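Zurnum Cell Data Collection: Working Meeting
Minutes, Thu 6 March

Present: Morfudd Prydderch (chair), Lautaro Leiva (minutes)
Apologies: Pugh integration team

1. Previous minutes
Approved. The action on clock sync between arm and wrist camera is closed.

2. Episode count
126 episodes logged on the curved belt in February. 12 rejected at review: 4 for dropped joint data, the rest for operator pauses longer than the limit. MP asked that pauses be trimmed at export and the episodes kept. Agreed for new recordings only.

3. Labels
Grasp and release are marked by hand. LL reported that the two annotators disagree on when a grasp starts. Agreed definition: first frame with finger contact that is held until lift.

4. Wrist view
With a tube in the gripper, the near side of the belt is partly hidden. Glare on the green surface also varies with arm pose. MP does not want the overhead lights changed before the Dirnthorpe baseline is trained.

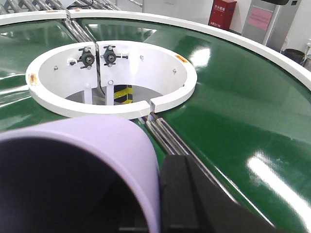

Exposure will be locked for all further sessions and the value written to the episode header. LL to check whether the Hunudus loader reads that field or drops it.

5. Next batch
Place positions to be spread over the full curve, including next to the roller seams. Operators to vary approach angle between episodes. Failed grasps to be kept and tagged.

Actions
LL: loader check; revised label guide
MP: position list for operators; reply to Pugh on storage

Next meeting: after the baseline run.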